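*Issued September 13, 2019. Replaces the sheet packed with benches delivered before the previous December. Technical contact: Patricio Barrientos, Ekstead.*

## 4. Setting up the bench

This section covers the Stuslow fixed-top and crank-height benches. It starts from the point where the underframe has been bolted together (section 3) and stands the right way up. The Onano drawer unit is fitted afterwards, as described in section 6.

### 4.1 Before you start

You will need:

- a 13 mm open-ended spanner and a 13 mm socket
- a 5 mm hex key (supplied in the fixings bag)
- a spirit level at least 600 mm long
- a tape measure
- a soft pencil
- two people for steps 3 to 6

The top is 28 mm thick and weighs 27 kg. Leave the protective film on the upper face until section 4.5.

> **Caution:** Do not lift the top by its front edging strip. The strip is bonded to the board and will come away under load.

### 4.2 Choosing the position

1. Check that the floor can take the bench and whatever will stand on it. The evenly spread load on the top must not exceed 2,000 N.
2. Measure the space. The top is 1,378 mm wide. Leave a further 50 mm at each end so that the foot adjusters can be reached with a spanner.
3. Leave 30 mm between the back edge and the wall. The cable tray hangs behind the rear rail and needs this gap.
4. Keep the bench clear of radiators and of windows that open inwards.
5. Mark the position of the four feet on the floor in pencil.

On carpet, place a hard pad under each foot before going further. The bench will sink for the first few days and must be levelled again after a week.

### 4.3 Fitting the top

1. Slacken the four frame bolts at the rear rail by half a turn. Do not remove them.
2. Lay the rubber strips along the side rails, flat side down. The strips are cut to length and should finish level with the ends of the rail.
3. With one person at each end, lift the top and lower it on to the rails. The edge with the two cable cut-outs goes to the back.
4. Slide the top until the overhang is the same at both ends. Measure this. Judging it by eye usually leaves a difference of several millimetres, and the end panels will then not line up.
5. Insert the six M8 bolts from below and turn them by hand until they grip. If a bolt will not start, move the top slightly – do not force it.
6. Tighten the bolts in diagonal pairs with the 13 mm socket. Stop when the rubber strip begins to bulge.
7. Tighten the four frame bolts again.

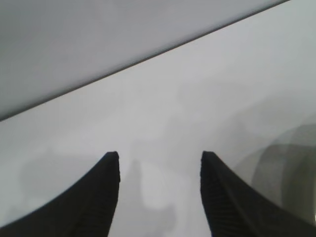 *Figure 7. Black fingers with ribbed inner faces, tips apart.*

> **Note:** Tops supplied before the previous issue of this guide have threaded inserts for M6 bolts. Use the bolts packed with the top in all cases. An M8 bolt will strip an M6 insert.

### 4.4 Levelling

Level the bench empty. Repeat the check once the heaviest items are in place.

1. Wind all four foot adjusters fully in, then out by three turns.
2. Place the spirit level across the middle of the top, side to side. Raise the lower end by turning both adjusters at that end by the same amount.
3. Turn the level to run from front to back, close to the left-hand end. Correct using the rear adjuster only.
4. Repeat at the right-hand end.
5. Press down on each corner in turn. If the bench rocks, find the foot that is clear of the floor and wind it out until it just touches.
6. Hold each adjuster still and tighten its lock nut up against the leg.

No adjuster may be wound out by more than 25 mm. If the floor falls away further than this, use a steel packing plate under the foot. Wood offcuts are not suitable.

On crank-height benches, carry out the whole of 4.4 with the top at its lowest setting. Then wind it to full height and check the level once more. A difference of up to 1 mm across the width is normal. Anything greater points to a cross shaft that has been fitted one tooth out, and the bench should be lowered and the shaft re-seated as in 3.8.

### 4.5 Removing the film and first cleaning

1. Lift the film at a rear corner and pull it back on itself at a low angle. Do not cut it on the bench.
2. If adhesive is left behind, wipe it with a cloth dampened with white spirit. Try the underside first.
3. Wash the whole top with warm water and a little washing-up liquid.
4. Rinse with clean water and dry with a lint-free cloth.

Do not use scouring powder, steel wool, acetone or any cleaner containing bleach. Cream cleaners leave fine scratches which do not show at first but hold dirt later on.
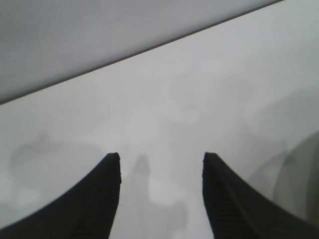
Spills should be wiped up within the hour. Ink, strong tea and rust from wet tins are the usual causes of lasting marks, and a paste of bicarbonate of soda left on for ten minutes will lift most of them. Hot items must stand on a mat. The surface will take short contact with a hot mug, but a soldering iron or a heated pan will blister it, and this kind of damage cannot be repaired.

### 4.6 Lighting

The Escobar lamp rail is an optional extra. If it is fitted:

1. Clamp the uprights to the rear rail, outside the cable cut-outs.
2. Hang the lamp so that its lower face is 900 mm above the top.
3. Run the lead down the left-hand upright and hold it with the clips supplied. Leave enough slack at the bottom for the full travel of a crank-height bench.
4. Switch on and check for glare from a normal sitting position. Tilt the lamp back if it reflects from the top into the eyes.

> **Caution:** Unplug the lamp before changing the tube or moving the clamps. The rail itself is not earthed through the bench frame. If the rail is fitted to a bench with steel end panels, the separate earth lead (section 7.2) must be connected.

### 4.7 Checks after fitting

| Check | When | Action if not right |
|---|---|---|
| Top bolts tight | After one week | Repeat 4.3, step 6 |
| Bench level | After one week, then yearly | Repeat 4.4 |
| Lock nuts tight | Yearly | Tighten against leg |
| Edging strip sound | Yearly | Refer to Ekstead |
| Lamp lead not trapped | Monthly | Re-clip, replace if worn |

Write the serial number from the label under the front rail on the inside cover of this guide. It is needed when ordering replacement feet, strips or bolts.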